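Section 4. Practice room setup and first runs

Read this before you log in to the arm. The people who used to walk the aisles by hand are now the people who run it, so most of this is written for them, not for engineering. If you did pick-up at Holroyd before the changeover you already know the hard part. The rest is screens.

4.1 Before you start

You need:
– your own login (do not share, the run log goes by login)
– a seat with both hand controllers charged
– the Faltimia panel open on the left screen, room view on the right
– 15 minutes with no phone

The practice room is simulated. Nothing you hit in there costs anything. Hit things. Better in there than on the floor at Lidmont.

4.2 Loading the room

1. Open Faltimia. Wait for the green dot next to your seat number.
2. Pick Rooms, then Practice, then Tight Corner.
3. Pick Head View. Not Overhead – the live floor has no overhead and you will get used to it.
4. Press Load. Takes 20 seconds, sometimes more at shift change.
5. When the room comes up, hands off the controllers until the panel says Ready.

The robot's own body takes up a lot of the view. You are looking out over it at the floor past the fingers. If you can't see the fingers at all, press Home once and wait.
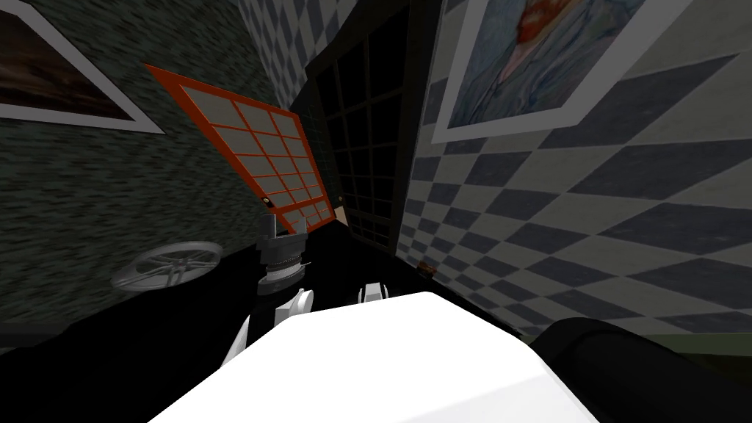

Lidmont, October

Changes since the last printout. Shift leads asked for these, please swap the pages in your binder.

Step 5 is new. People were grabbing the controllers during load and the arm jumped on Ready. Fingers open and empty is the state you want before any move. If they come up closed, press Open, then Home.

The wall patterns and paintings in the room are there on purpose. Live aisles have labels, posters, shrink wrap, all kinds of junk to look at, and you have to keep your eyes on the floor items anyway. Wall patterns change between loads. Don't report it as a fault.

4.3 First run

1. Look at the floor first. Wheel down by the green wall, small stuff by the base of the walls. Say out loud what you are going for. Sounds silly, works.
2. Lower the speed slider to 49. Leave it there for your first shift.
3. Move one arm only. Park the other one close to the body.
4. Come in slow, stop short, then close the last bit with the trigger.
5. Lift straight up before you turn. Turning low is how panels get knocked over.
6. Press Mark when done, even if you droped it.

CAUTION: the forearm is wider than it looks from Head View. Check the side you are not looking at before you swing.

NOTE: Mark logs the try, not your score. Supervisors see totals only. Lidmont ran 3,784 practice tries before the first live shift and plenty of those were misses.

4.4 Both arms in a narrow gap

Do this only after your lead signs off 4.3.

1. Load Tight Corner again, choose Two Arms.
2. Bring the left arm up along the shelving side. Keep it still.
3. Reach with the right. Touch the item first, don't grab. You want to feel where the tip is.
4. If the item is leaning in a corner, work from its low end.
5. Anything at the far end in the dark, leave it. Flag it with the Later button. On the live floor a person goes in for those with the aisle locked out.
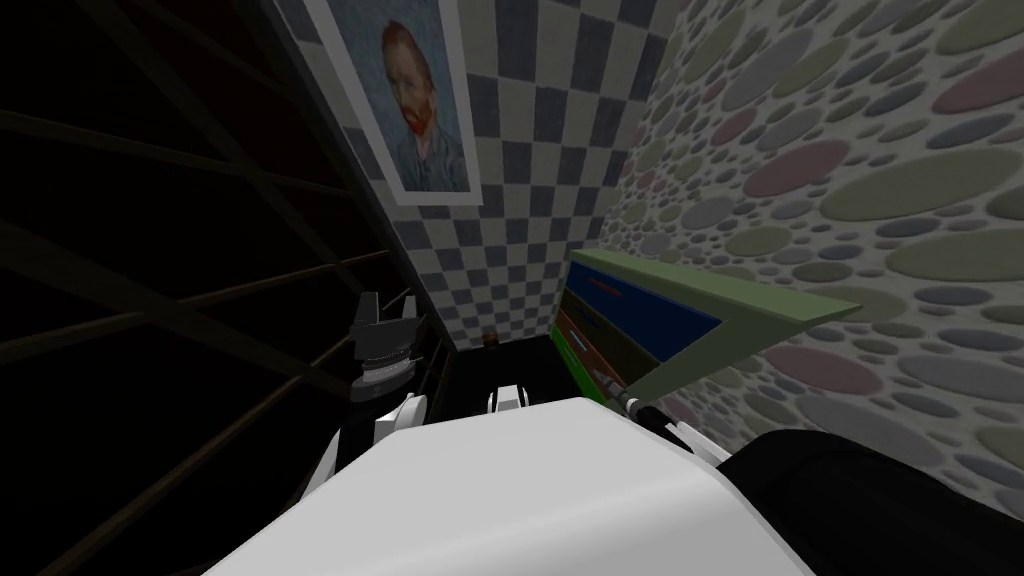
Does the arm replace the aisle crew?
At Holroyd the crew moved to the seats and the hours stayed the same, but there is less walking and a lot more sitting, and two people still work each aisle for flagged items and jams.

4.5 What changes in your shift

– Start of shift: seat check instead of cart check. Same sheet, new column.
– Breaks: one short break every hour in the seat. Take it. Your eyes go before your hands do.
– Lifting: no more low shelf lifts unless the aisle is locked out.
– Pay grade: seat work is posted seperately at Dravorwood, ask your lead for the current sheet.
– Swaps: seat for aisle at mid shift is allowed if both people agree and the lead writes it down.

CAUTION: never enter a live aisle on a verbal OK from a seat. Lockout tag only. Seats can't see behind the body.

4.6 Closing out

1. Open both grippers.
2. Press Home, wait for both arms to park.
3. Save the run log. Exit the room.
4. Controllers back on the charger, lights facing out.

If the panel freezes during Home, leave it frozen and call your lead. See section 7 for restarts.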